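The Towel Fold Has a Lot to Answer For

Somewhere along the way, the way we fold a towel became a matter of character. Fold it in thirds and you are a serious person with a mortgage. Fold it in half and shove it on the shelf, and you are presumably raised by raccoons. An industry has formed to help the second group join the first.

I spent most of July reading its literature. Furka, a paid newsletter, claims 3,000 subscribers and has run 6 separate issues on bath linen. Dedari sells a plastic folding board. Viteo, which makes closet shelving, offers a guide of more than 2,000 words on the subject, 770 of them on hand towels. I read them all. I would like that evening back.

The promise is always the same: crisp edges, matching stacks, a closet that looks like a hotel's. What you get at home is a rectangle, more or less. Terry cloth is thick and springy, and it has its own ideas about corners. The woven band near the end doesn't give the way the looped part does. Line up the edges at one side and the layers fan out at the other.

My standard is lower. A folded towel should be flat enough to stack and small enough to fit. If the front edge wanders a little and the tag pokes out, I can live with it. 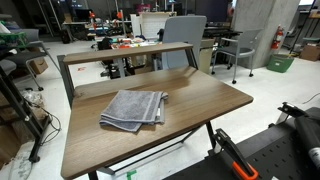 Where You Fold Matters More

The guides tend to skip the surface, perhaps because most people already own one. Beds are too soft and too low. The top of the dryer is fine until you need to open the dryer. A desk is better than either, if you can stand to clear it, and a raised shelf at the back gives the small stuff somewhere to go while you work.

Then there is the Erdem method, a roll with a tucked end, which its fans say saves space. Maybe it does in a suitcase. On my shelf the rolls slid forward every time I pulled one out, and I spent more time restacking them than I ever spent folding.

I went back to halves, then halves again. The Dedari board is behind the washing machine, and I haven't tried very hard to reach it.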